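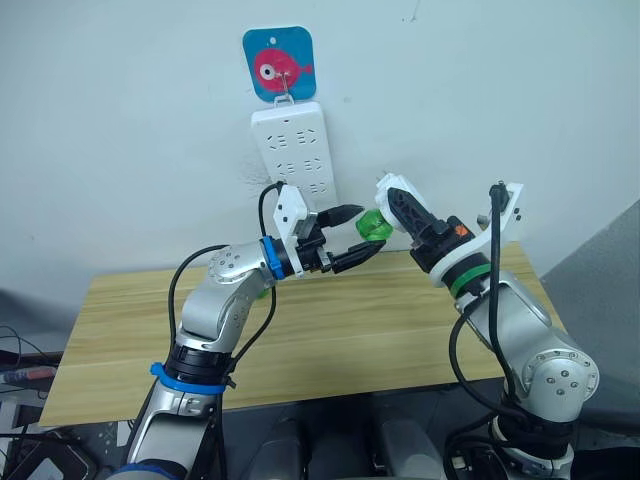 Handover position on the Ekthorpe cell. Left arm has the blue ring at the wrist, right arm the green one.

Right gripper drops off the bus at handover, then re-homes with the part in it
Hidby Forums > Automation > Fault finding

dunlin_7
Two arms, two Toltell parallel grippers, Mahrous controller. The job is a handover of a small green plastic part from left to right. Left holds, right closes, right confirms force, left opens.

The fault is on the right gripper only. It goes offline at or just after close. The controller logs code 164 (device lost), and the gripper comes back by itself a moment later. On return it runs its homing move, full open then full close, without being asked. The part is dropped or flung, and on two occasions the right finger has pushed the left one hard enough to trip the left arm on collision.

First occurrence was at cycle 2,057 after commissioning. It has since become more frequent. The longest clean run this month is 334 cycles and the shortest is 91.

Done so far:
Swapped the gripper for the spare. Fault remains.
Reloaded the gripper firmware. Fault remains.
Reduced closing force to the lowest setting that still holds the part. No change that I can measure.
Checked the supply at the controller end. Steady.

I would like to find the cause, but I would also like to stop it homing when it comes back. Has anyone managed the second on a Mahrous?

pelham_drives
Cable. Swapping the gripper and keeping the fault tells you it isn't the gripper. Look at the way it leaves the top of the bracket on the right arm, goes up a short way and then drops in one long curve past the lower joint. There is no clip that I can see near the connector, so the plug is taking the weight and the swing every time the wrist turns.

Fit a clip close to the plug and another before the elbow, leave enough slack for full wrist travel, and run it again.

dunlin_7
The left one is routed much the same way, over the top and loose down beside the elbow, and it has not faulted once. That is why I moved the cable down the list.

pelham_drives
Does the left wrist turn as far as the right during the cycle?

dunlin_7
No. Left goes through a small angle between pick and handover. Right turns over to place the part afterwards.

pelham_drives
Then the two cables are not seeing the same duty and the comparison doesn't help you.

ohmish
I don't agree that it is settled. He says the dropout is at close or just after, and the turn to place comes later. If it was flex you would expect the fault to show during the turn.

Closing is when the motor draws most. A marginal supply will sag at the gripper end while looking perfect at the controller end, which is where it was measured. I would put a meter or preferably a scope on the gripper connector with a breakout lead and trigger on the 164.

pelham_drives
A damaged conductor gives you precisely that sag. It gets cracked during the turn and shows up at the next close, when the current goes through it. We are describing the same cable.

ohmish
Possibly. I would still measure before buying a cable.

k_tarrant_cells
Setting the cause aside for a moment. A gripper that moves on its own after power or comms return is a safety matter, and on this cell you have two sets of fingers pointing at each other across a bench that people reach over. What is the guarding?

dunlin_7
Light curtain at the front, fixed panels elsewhere. Breaking the curtain stops both arms. It does not remove gripper supply, as the parts would be dropped on every stop. That was agreed in the risk assessment when the cell was built.

k_tarrant_cells
Was it agreed with knowledge that the gripper homes on reconnect? If someone breaks the curtain to clear a dropped part, the arms hold, the gripper keeps its supply, the connection flickers, and the fingers go full open and full close with a hand beside them. The arm stop has done nothing about that. I would stop using the cell until it is sorted, or at minimum isolate gripper supply before anyone reaches in, and write it on the panel.

grommet_ltd
Bit strong. The force is on the lowest setting. I have had my finger in one of these at that setting and it is unpleasant and no more.

k_tarrant_cells
Homing may not use the force setting from the program. On several makes it uses a default. Do you know which applies here?

grommet_ltd
No.

dunlin_7
Checked this afternoon with a force gauge between the fingers, arms locked off. Homing closes noticeably harder than the program setting. The force parameter is sent at program start and is lost when the device drops. So k_tarrant_cells is right, and the cell is isolated as of 15:30.

rslade_mech
On the Mahrous side there is a device option for behaviour on reconnect. Ours was under the tool settings and the choices were initialise or hold. Hold leaves it inactive until a program command activates it. Default is initialise. Your menus may differ from ours.

Also, separate point: your handover has both grippers rigid on a small part. Any position error goes straight into the fingers as side load. Soften one arm for that move if you have the option. It may not be your fault here but it will wear something.

dunlin_7
Found it, same place. Now set to hold on both grippers. Pulled the right connector and refitted it twenty times with the arms locked off, and no movement on any of them.

Put a breakout lead on as ohmish suggested. Supply at the gripper is fine with the wrist straight. With the wrist turned to the place angle and the cable moved by hand near the plug, it dips far enough to reset the device. It will also do it at close if the cable has been left lying the wrong way.

pelham_drives
Cut the old one open when it comes off. I would be interested to see which core.

dunlin_7
New cable on order for the right, and I am changing the left at the same time. Two clips each. The risk assessment is being redone with a separate gripper isolator inside reach of the front opening.

ohmish
Fit strain relief to the breakout as well if you leave it in. They are worse than the cable.

dunlin_7
It's coming out. Will post run figures once the new cables are on.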